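Search minutes and notices Enter keyword Go

Wulbridge Sorting Group
Minutes of the May meeting, Winau Room, 7:00 p.m.

Chair: Arne Ehlers
Apologies: two received, both read out.

1. Last meeting's minutes
Approved with one fix. The shelf order was placed with Heitmann, and the minutes had it down as Ciltov.

2. Sorting night
What a night! We got through 148 boxes of donated household goods, which is our best ever, and 76 of them went straight on to families by the Friday. Arne thanked everyone who stayed late to finish the kitchenware (the mugs alone took up most of an hour). Members would love to do it again in the fall, and Arne will ask about the hall.

3. Bins
A long and very happy discussion. The blue plastic bins have been so much nicer to work with than the old cardboard. They wipe clean, the rims are thick enough to get a good grip on, and small things stop vanishing into corners. Agreed to buy 16 more from Heitmann in the same blue. A clear lidded kind from Ciltov was also looked at and passed around. People liked the lids, but the price was too steep this year.

Light scratches on a rim are fine and the bin stays in use. Anything with a split or a sharp edge goes to Arne.

4. Labels
Tie-on tags won out over stickers by 11 votes to four. Stickers leave gum behind and we have all spent enough time scraping it. Tags to be written in big capitals, kitchen things first, then linens, then toys.

5. Table covers
The gray cloth idea got a warm welcome. Small pieces show up well against a plain color, and glassware doesn't clink so much when it's set down. Covers to go home with whoever closes up, for washing.

6. Any other business
The radiator by the side door is still knocking. Arne to call Winau again. A request for more hooks by the coats was agreed on the spot.

The meeting closed at 8:40 p.m. Next one is in the same room at the same time, and please bring any empty bins you have at home.

Recent items
April minutes
Sorting night: thank you all
Shelf order from Heitmann
What we can and can't take
Getting to the Winau Room
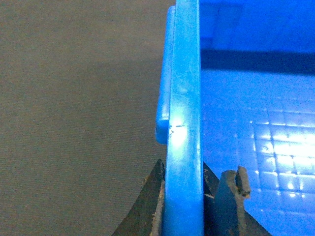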